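4.2 Sills as storage

Earlier work on domestic kitchens tends to treat the window sill as overflow: things land there when the cupboards are full. We are not persuaded. Of the 112 kitchens visited in and near Kornside, 40 had a sill in steady use, and in 24 of those the nearest cupboard had space to spare. Fullness can't be the whole story, and it may be very little of it.

Nor does the usual split between "display" and "storage" hold up well. The sill in Figure 3 has drinking glasses, a jar of dried red chillies, scissors with teal handles and a small wooden grater, all above a black speckled worktop. A coder working from the standard scheme would have to call the chillies one thing or the other — and our two coders did not agree.
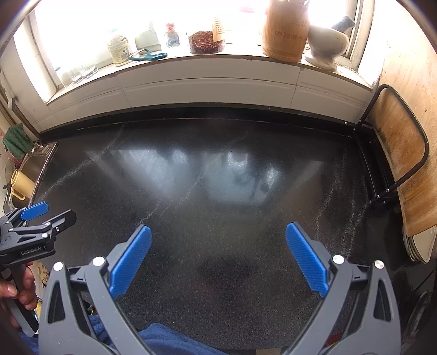
Figure 3. Window sill and worktop, Kornside sample.

Barry Fairclough objected, on reading a draft, that we were making too much of habit and that people simply put things where their hands can reach them. Perhaps so. But reach was also the reason given in the Catterall survey, where 32 households were asked and none was watched, and people asked about their own tidying will nearly always offer a sensible reason for it. We would want to see the same households again in June, with the light and the cooking both changed, before granting reach more weight than habit.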